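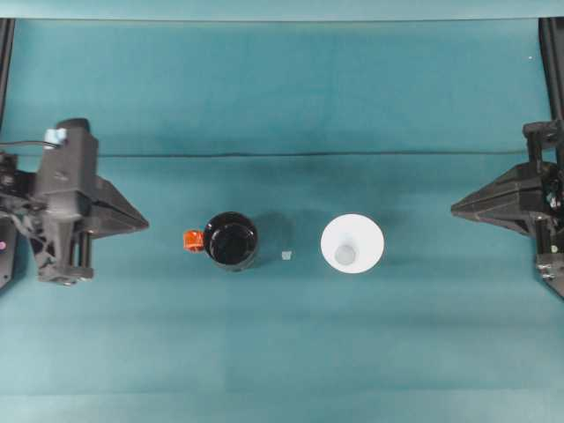

Cup, cube and funnel between the two grippers on the teal work surface.

Vastis Project Gallery
Prata Technical College, Robotics Workshop II

Vastis is the spring project of the second-year robotics workshop at Prata. The class works with two arms at one bench and has one job to finish before July: place the funnel on the cup, pick up the cube, and drop it through the funnel. All of it has to be done without a person touching the objects once the run has started.

Students work in teams of four. Each team gets the bench for one session a week and keeps its own log. The bench is in Room 28 of the Wesance Building, second floor, next to the print lab.

The task

A run has three parts. One arm takes the cup by its orange handle and holds it still. The other arm lifts the white funnel, turns it if needed, and sets it in the mouth of the cup. The second arm then goes back for the cube and releases it over the funnel. A run counts if the cube ends up inside the cup and the cup is still standing.

Knocking the cup over ends the run. Dropping the cube on the table does not, as long as the arm picks it up again without help.

Teams can choose which arm does which job. Most give the cup to the left arm, as the handle usually starts out on that side. One team is working on a version that looks for the handle first and then decides. It is slower, but it has fewer bad starts.

The objects

The cup is black and has a small bright orange handle. The color makes the handle easy to separate from everything else on the table in software, and several teams use it as their first reference point. The inside of the cup is harder. Depth readings there were poor in the first weeks, and two teams now work from the rim only.

The cube has caused the most trouble. It is very small and translucent, so it takes on some of the table color. Teams that searched for a white square missed it often. The better results have come from searching near the last known position and moving in closer for a second look.

The funnel is simple to find from overhead because the wide end reads as a bright white disk. Gripping it is another matter. The sides slope, and a finger that closes too high slides off. The logs have a lot of entries that just say "slid."

The grippers

Both grippers end in wedge-shaped fingers that narrow to a point. The point is useful for the cube and less useful for the funnel. Two teams asked to try a wider finger. Those are being drawn up now and may be ready for the last part of the term.

Please check the cable by hand before homing the left arm. It should have enough slack to follow the full turn. This is on the start sheet, but it has been skipped more than once.

Software

All teams use Drura, the control package the workshop has kept going for several years. This term's version lets both arms share one set of table positions, so a team no longer has to write out the same point twice. The older two-file format still opens, but new work should not be saved in it.

Logs go in the team folder at the end of each session. Write down the starting layout, which arm moved first, and where the run stopped. A run that failed is logged the same way as a run that worked.

Progress so far

The class target is 500 logged runs by the end of the term, counting all teams together. The longest streak without a reset is 39, set by the evening section using a fixed starting layout. Streaks with a changed layout are kept on a separate list and are much shorter.

The next step is to move the cup, cube and funnel out of a straight row. Teams should expect the funnel to start closer to the cup than they are used to, and in some layouts the cube will be on the far side of it. Code that depends on the order of the objects from left to right will need to be changed.

Bench times

Sessions start at 3:15 p.m. The Friday slot is open to any team that needs extra time. Sign up on the sheet outside the room and cross your name off if you are not coming.

Visitors from other classes can watch during the Friday slot. Please stay behind the floor tape while the arms are powered.

Back to Workshop Projects
Vastis start sheet
Drura notes for students
Directions to the Wesance Building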